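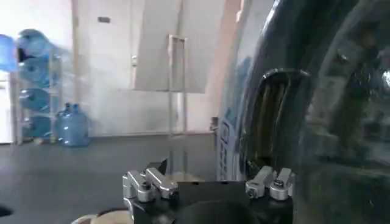

The big dark glossy thing, a container perhaps, with the white wall farther back, Thursday, before lunch

I had promised myself that this would be the day I finally dealt with the storage room, and I very nearly kept my word! I've been in the Molitz place since September and I still walk in there sideways. The gray floor came up beautifully once I'd gone over it with the mop (twice, with the kettle on in between), and I do like how bright that wall is in the morning, even if it makes me squint a bit.

Then I got to the big dark container, if that's what it is, and slowed right down. It's such a great shiny thing, so dark and smoky that you catch the whole room in it, all blurred, and I stood there far too long deciding where it ought to live. The strip with the blue printing can face the door, I think. I want to keep my winter things in it, the blankets from Hakedus and both of the good tablecloths, but that means emptying 2 boxes first, and those boxes are full of letters, and you know how I am with letters.

So I read letters until nearly four. One had a receipt from the old Jedora shop tucked inside, 1,315 for a lamp I gave away years ago. I was quite sorry about that lamp all over again.

Soup for supper, with the end of the bread. Tomorrow the shelves, if my back allows.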